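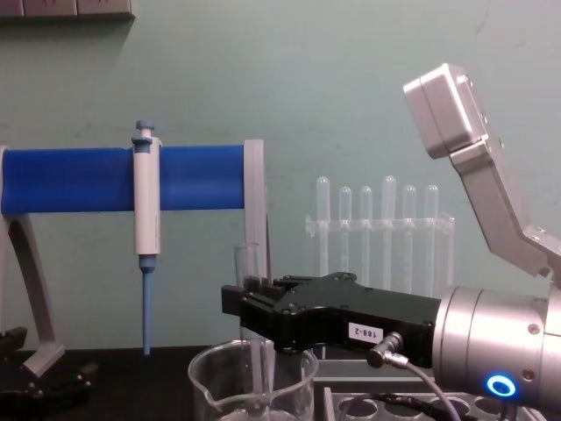 Bench 2, pipette stand on the left, the new colleague on the right.

Lab automation and the people who stand next to it
Board: Working Life / Bench and Quality Control

benchwarmer_6 – 11 Dec 2025
Long post, sorry. I work in water testing at the Gallard site. We got an arm on bench 2 in August. The pitch from Sircombe, who did the install, was that it would "free up skilled staff." I have now been freed up for four months and would like to report back.

What I used to do: move glassware, pipette, write things down. What I do now: put glassware where the arm likes it, write down what the arm did, and answer the phone when it stops. The sample count is up, I'll give it that. We did 1146 in the last full month and my thumb no longer clicks when I open a jar. But my job title still says analyst, and most mornings I feel like a waiter for something that doesn't tip.

Has anyone been through this and come out with a better job at the other end? Or at least a different chair?

tidy_menisci
Yes to the better job, but it took a year and I had to ask for it in writing. We run two arms at Westex. For the first stretch it was just like yours. Then I got myself trained on the scheduling software and now I decide what runs when. The people who waited to be offered training are still loading racks.

Also, my wrists are fine now. I had splints at night before. I won't hear a bad word about the arms on that score.

rackandruin
Let me be the bad word then. We had 11 people on days before automation and we have six now. No layoffs, they were very proud of that. People left and the posts went quietly into a drawer. So when somebody says "freed up," I'd like to know where to.

tidy_menisci
That's a management decision, though. The arm didn't close the posts.

rackandruin
The arm was on the slide right before the headcount slide. I was in the room. There were pastries.

old_buffer
Thirty years at a bench here. When the autosamplers came in we had this same argument with worse coffee. I see you've still got a pipette hanging up next to yours, benchwarmer. Do you get to use it, or is it there for morale?

benchwarmer_6
I use it! Odd volumes, anything thick, anything that foams, reruns when a result looks silly. So I get all the samples that are a pain and the arm gets the nice ones. I hadn't put it that way to myself until just now and I'm a bit annoyed.

old_buffer
That is the better job. Nice samples are boring. Any fool can do 200 nice ones.

rackandruin
Tell that to somebody being measured on throughput. Our numbers per person are compared with the arm's, and the arm doesn't get the foamy ones either.

benchwarmer_6
OK, that one hits home. Our review form has a line for samples per shift and nobody has touched it since the install.

onthedeck
New here, I'm the other side of this (I set up cells like that, not for Sircombe). Two things worth pushing for:

Get the manual reruns logged as their own category. If they go in the same pile as everything else, your work is invisible and the arm looks cheaper than it is.

Ask who is allowed to change the rack positions. If the answer is "call the installer," you will be waiting on hold for the rest of your career. At Onishi the bench staff got that access in the first week and the mood was completely different.

rackandruin
An integrator giving useful advice. I need to sit down.

tidy_menisci
Seconding the access thing. That's how I started. I moved one rack an inch to the left and felt like a god.

benchwarmer_6
We're on "call the installer." I'll ask about the access and the rerun category at the next meeting, and I'll bring up the review form if there's any air left in the room. Will post what they say.

old_buffer
Check whether there are pastries.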